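十二小預言書を「一冊」として読んでみたら、とまらなくなった話

2026年8月12日

暑いですね! 朝のうちに洗濯を済ませて、冷たい麦茶を用意して、あとはひたすら聖書を開いている夏です。今年はホセア書からマラキ書まで、いわゆる十二小預言書をずっと読んでいます。
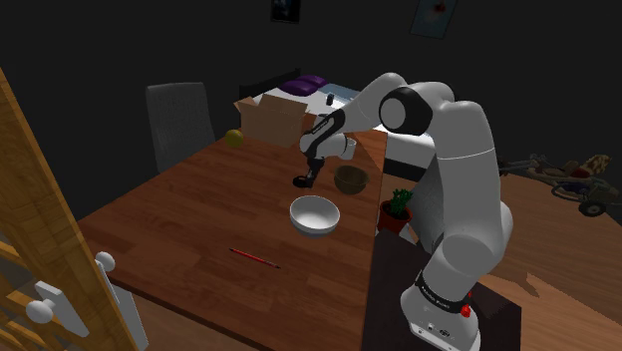
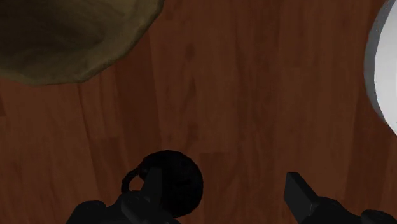

十二小預言書って、旧約聖書のいちばん後ろに固まっているせいか、長いあいだ私にとっては「つまみ食いする場所」でした。ヨナ書は子どものころから知っているし、ミカ書はクリスマスの時期に読まれるし、マラキ書は献金の話でときどき出てくる。でもナホム書やオバデヤ書となると、正直ページを探すところから始まります(目次を見ても一瞬見失う)。それが、ヘブライ語聖書ではこの十二の書がまとめて一つの書として数えられてきたと知って、じゃあ本当に続けて読んでみようと思ったわけです。二枚目の写真の木の面がちょうどそんな感じで、細長い板が何本も並び、少し明るくてオレンジがかったものもあれば、濃い茶色が出ているものもある。継ぎ目はうっすら見えるのに、目はそのまま隣の板へ進んでいくんですよね。十二人の預言者の声もこういうふうに並んでいるのかも、と思ったら急にわくわくしてきました。

読み方はとても単純です。順番どおり、声に出して、途中で注解書を開かない。ノートはSevardの方眼のものを2冊用意して、一冊には気になった言葉をそのまま写し、もう一冊には自分の疑問を書きました。一冊約1000円と私にしては奮発しましたが、万年筆でも裏に抜けないので大満足です。疑問のほうのノートばかり先に埋まっていくのがおかしくて、途中から字を小さくしました。

で、いちばん興奮したのが書と書のつなぎ目です!

ヨエル書の終わり近くに、主がシオンからほえたける、という言葉があります。そのままページをめくってアモス書に入ると、始まってすぐにまた、主がシオンからほえたける。続けて声に出していると、さっき言ったばかりの言葉が口に戻ってくるので、思わず前のページに指を戻しました。そしてヨエル書の最後には、山々がぶどう酒を滴らせるという、うっとりするような描写があるのですが、それがアモス書の最後にもよく似た形で出てきます。アモス書といえば、貧しい人を踏みつける者への厳しい言葉がえんえんと続く書だと思っていたので、あの結びにたどり着いたときは本当にほっとしました。長い坂を上って、やっと木陰に入ったような。

まだあります。アモス書の終わりには「エドムの残りの者」という言葉が出てきて、その次に来るのが、エドムについて語るオバデヤ書なんです。オバデヤ書は一章しかない短い書で、今まで「なぜここに?」と思っていたのですが、続けて読むと、前の書でちらりと出た名前がそのまま次の書の主題になっている。並べた人がどこまで考えていたのかは、私にはわかりません。年代順だと説明する本もあれば、言葉のつながりを重く見る本もあります。七十人訳では前半の順番が違っていて、ホセア、アモス、ミカ、ヨエル、オバデヤ、ヨナと並んでいるそうで、それで読むとまた別の景色になるのでしょう。これはぜひ次にやってみたい!

ヨナ書とナホム書の関係も、間にミカ書をはさんで読むと胸に迫ります。どちらもニネベの話です。ヨナ書ではニネベの人々が悔い改め、神さまは災いを思い直される。ところがヨナは怒ってしまいます。あなたは恵み深く憐れみに富み、怒るのに遅い方だと知っていたから逃げたのだ、と。この言い回しは出エジプト記の三十四章から来ているもので、ヨエル書にもすでに出てきました。それがナホム書の最初のほうになると、「主は怒るのに遅い」までは同じなのに、そのあとに続くのは「力強く、罰すべき者を決してそのままにはしておかれない」という言葉なんですね。同じ告白の別の半分を聞かされている感じがして、ここは読むのをいったん止めました。

ヨナ書だけを読んでいると、私はどうしてもヨナを「心の狭い人」と思ってしまいます。でもナホム書まで読んで、ニネベがどれほど恐れられ、憎まれていた都だったかを知ってから戻ると、とうごまの木の下で座りこんでいるヨナのことを、簡単には笑えなくなりました。ゆるしてほしくない相手がゆるされるのを見るのは、つらい。疑問ノートのこのページは、書いては消しての連続でひどいことになっています。

そして間のミカ書。最後の章に「あなたのような神がほかにあるだろうか、咎を除き、罪を赦される神が」という祈りがあって、罪を海の深みに投げ込んでくださると言います。海の深みといえば、ヨナが投げ込まれたところでもあるんですよね! ヨナ書の直後にこれを読むと、波の音まで一緒についてきます。これは誰かの説をなぞったわけではなくて、声に出していて勝手に気づいたことなので、的外れかもしれません。でも、うれしかったので書いておきます。

ハバクク書は今回いちばん好きになった書です。預言者というと、神さまの言葉を人に伝える姿ばかり思い浮かべていたのですが、ハバククはまず神さまに向かって「いつまで」と叫ぶところから始まります。返事をもらっても納得しないで、もう一度問い返す。それから見張り所に立って、答えを待つと言うんです。この「待つ」がとてもいい。最後の章は歌になっていて、いちじくの木に花が咲かず、ぶどうの木に実がなくても、それでも私は主によって喜ぶ、と終わっていきます。何も解決していないのに歌っている。夜に小声で読んだのですが、途中から声が大きくなってしまい、家族に戸を閉められました。

反対に苦戦したのがゼカリヤ書の後半です。前半の幻のあたりは、ひとつひとつは不思議でも、馬や燭台や飛ぶ巻物がはっきり目に浮かぶので楽しいんです。ところが九章からは、誰が誰に話しているのか、どの時代のことなのか、何度読んでもつかめない。羊飼いの箇所なんて、三回読み直して三回とも違う理解になりました。ここだけは降参して、読書会でAnddenという古書店の棚から借りてきた注解書を開きました。九章と十二章の頭、それにマラキ書の頭に同じ「託宣」という見出しの言葉が置かれている、という説明を読んで、なるほど、ここにも継ぎ目の手がかりがあるのか! と一気に元気が戻りました。翻訳によっては「宣告」となっていたりするので、手元の聖書が何冊かある方はぜひ見比べてみてください。

ちなみに、通して読むのにかかったのは12回です。一回に一書と決めたわけではなくて、短い書はまとめ、ホセア書とゼカリヤ書は何回かに分けたら、たまたまそうなりました。ホセア書は最初に置かれているだけあって重たく、結婚の話のあたりで立ち止まってしまう人も多いと思います。私も前に二度ほど、そこで挫折しました。今回は「わからないところは疑問ノートへ」という逃げ道があったおかげで、するっと先へ行けた気がします。十一章の、幼い子に歩くことを教えて腕に抱き上げる、という箇所は、写すほうのノートに大きな字で書いてあります。

声に出すのは、思った以上に効きます。目で読んでいると、裁きの言葉が続く箇所はつい速くなってしまうのですが、声だと飛ばせません。舌がもつれる地名も、全部言うしかない。ゼファニヤ書に来たころにはさすがに喉が疲れていて、でもあの書の終わりには、神さまがあなたのゆえに喜び歌われる、という言葉が待っているんです。厳しい「主の日」の章をかすれ声で読み通したあとに、歌っているのは神さまのほうだった、と気づいたときの驚き! ハバククが歌い終えたすぐ次の書で、今度は神さまが歌う。ここも続けて読んだからこそ味わえたところだと思います。

ハガイ書は、短くてきびきびしていて、気持ちのいい書でした。神殿を建て直そう、という呼びかけに「あなたがたの歩んできた道に心を留めよ」という言葉が重なってきます。たくさん種を蒔いても収穫はわずか、稼いでも穴のあいた袋に入れるようなもの、というくだりは、家計簿をつけている人なら苦笑いするはず。私はしました。

12月には、アドベントに合わせてミカ書とマラキ書をもう一度読むつもりです。いつもはベツレヘムの箇所だけを抜き出して読んでいましたが、今度は前後の章も一緒に、もちろん声に出して。それまでに七十人訳の順番でも読んでおきたいし、疑問ノートの残りページも心配だし、しばらく忙しくなりそうです。

もし同じように続けて読んだことのある方がいたら、どの継ぎ目でびっくりしたか、教えてください。ミカ書とナホム書のつなぎ目にももっと何かありそうなのに、私はまだうまく言葉にできていません。今夜はそこをもう一度読みます。

お問い合わせ | © 2026 継ぎ目を読む日記 | ページの先頭へ戻る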